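Home | About Us | Services | Reports | Contact

About Sirnham Night Street Surveys

Sirnham looks at residential streets after dark. We check the lighting, the pavement, the curbs and the sidewalks, and we write a report that a town, a property owner or a neighborhood association can use when it plans repairs. We don't sell lamps or poles and we don't install them.

The company was started by Gladys Khaemba, who had worked in street maintenance in Plendier and spent a good part of that time reading daytime inspection sheets. A street that passes in daylight can have long dark sections at night. The sheets had no place to write that down, so she drew up her own form and used it on the streets near her house. Most of that form is still in use.

We work from an office in Plendier. Most of our jobs are in the older residential parts of town and in Dorkach, where buildings stand close to the street and the road is narrow.

What we look at

Every job begins with the curb. It is the line people follow on foot, and it is the first thing to get lost when a street is badly lit. We record where the curb can be seen, where it fades and where the sidewalk beside it is in shadow. Pale walls help more than most people expect. A light-colored building can show the shape of a person or a pole long before the pavement does, and dark clothing against a dark sky is hard to pick out even on a street you know well. People use these streets on foot at all hours, out in the roadway as well as on the sidewalk, and we judge the light with them in mind.

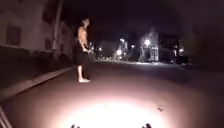

How a survey is done

Surveys are done on clear nights. Subira Mohamedi schedules them and tells the client beforehand which blocks will be covered. We go over each street once in each direction, then go back to any section that was marked.

The form has four parts:

Lamps — working, flickering or out, and whether branches get in the way
Pavement — holes, patches, loose gravel, standing water
Curb and sidewalk — breaks, missing edges, shadow
Objects — parked vehicles, bins, containers and anything else left at the edge of the road

The last part was added in October after a client in Dorkach asked why the first report left out the things residents complained about most. A bright lamp doesn't settle the matter. It can be harsh to look at and still leave the ground below quite dark, and a large dark vehicle at the side of the road nearly disappears in front of it. Small pale objects are easier. A white bucket-like container by the pavement edge can be seen when the pickup or van next to it is mostly an outline and a taillight. We list both, with the house number or nearest pole where there is one. 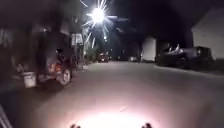
What the client gets

The client gets a written report, a marked street map and a list of repairs in the order we would do them. Reports run up to 60 pages. The summary is kept to one page. Tien-fu Kong draws the maps and checks every entry against the forms before anything goes out.

Smaller jobs are priced by the block. The minimum fee is $2,000, and that covers one return visit after the repairs are finished. Return visits have to be asked for within a year.

Our largest job so far was Mwakalinga, the district on the east side of Plendier. The report covered 3,600 addresses and took most of a winter. It led to 59 lamp repairs, along with a good deal of tree trimming that the town handled separately. Some of the curb work we recommended there is still waiting for money.

Who we are

Gladys Khaemba — owner, pavement and curb work
Subira Mohamedi — scheduling and client contact
Tien-fu Kong — maps and report checking
Bakari Owino — lamps and poles

Bakari came to us from electrical contracting and handles questions about lamp height, shielding and glare. If a light is shining into your bedroom, he is the person to write to, although the repair itself has to go through whoever owns the pole.

Asking for a survey

Use the contact page and give us the street names, the cross streets at each end and a phone number. A sketch helps if the block has an alley. We need written permission for private roads and parking areas. Public streets need only a notice to the town, and we send that ourselves.

Page updated May 13, 2024

Comments

Kibet Lyimo: We had our block done last year. The report was clear and the map was the useful part. Two lamps fixed, the one by the corner still buzzes.

M. from Dorkach: Do you do alleys behind garages or only the street side? Ours has no light at all past the second garage.

Subira Mohamedi: Yes, alleys are priced the same as a block. Please send the cross streets.

R.T.: Would like to see more about glare. The new lamp on our street is so bright I can't see the sidewalk under it.

Related pages

Reading Your Street Map
Mwakalinga District: Summary of Findings
Tree Trimming and Streetlights
What to Keep Off the Pavement Edge
Reporting a Lamp That Is Out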